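Feltero brings robot arms to the shoe handling tables at its Havmont site

PRESS RELEASE
For immediate release

HAVMONT, November. Feltero, a company that repairs and resells used footwear, announces that robot arms are now part of the daily work at its Havmont site. The arms pick up single shoes, turn them and pass them to the next station. Until this autumn, all of this was done by hand.

The project has the internal name Rono. It began with one table and one arm, and it now has 4 tables. Every table has the same plain gray top and the same blue mat, and the shoe is placed on the mat before the arm comes to it. The team tested several colors for the mat before it decided on blue.
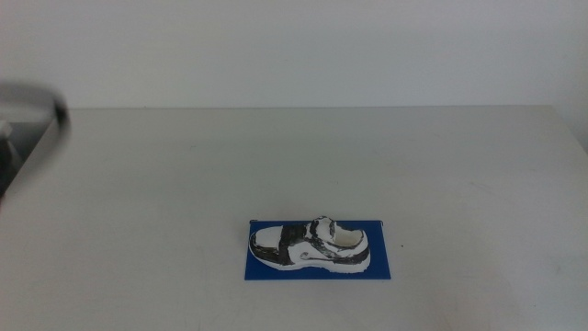
A sneaker-shaped test piece on the blue mat at a Rono table in Havmont.

The 12 people of the handling team were informed of the plan in spring, before any equipment was ordered. Feltero has agreed with them that no position will be closed as a result of Rono. What changes is the content of the work. Lifting and turning, the part which caused the most complaints about wrists and shoulders, goes step by step to the arms. Checking, sorting by condition and the decision on repair stay with the employees.

"In the beginning I was afraid that I would stand beside a machine all day and only watch it," says Nurhan Işık, shift lead of the handling team. "Now I spend more time on the difficult shoes, and for these I never had enough minutes before. I still do not like that the arm stops when a lace hangs too low, and I have told this to the engineers many times."

The employees also took part in the teaching of the arms. In 17 sessions they showed how a shoe should be approached, from which side and with how much opening of the gripper. For a soft toe, the fingers must open wide and come slowly. From these sessions the team wrote a common instruction, called Vi, which is kept in a printed version at each table. Vi has so far been tested with 481 shoes and test pieces. Low shoes with a strap give good results. Boots with a high shaft are still handled by hand, and Feltero does not give a date for when this will change.

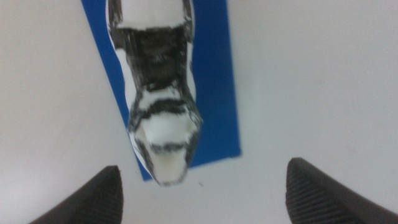
Training and new working hours

Each employee of the handling team receives training for the work with the arms. The training covers the start of the table, the safe stop, the cleaning of the gripper fingers and the correction of a wrong grip. It takes place during paid time. Employees who finish it are moved to a higher pay group.

The shift plan is also adjusted. The Saturday shift, which was obligatory for everyone in the busy months, becomes voluntary from the start of next year.

"We have bought machines before and explained them afterwards, and this was a mistake," says Heriberto Ospina, site manager in Havmont. "With Rono the people at the table had a word in how the table looks. The height, the mat and the place of the stop button were all their decision."

A fifth table is in preparation and will be used only for children's sizes.

About Feltero

Feltero collects, repairs and resells used shoes. The company operates its handling and repair site in Havmont.

Press contact

Feltero, Press Office, Havmont
Visits to the Rono tables are possible for journalists after registration with the press office.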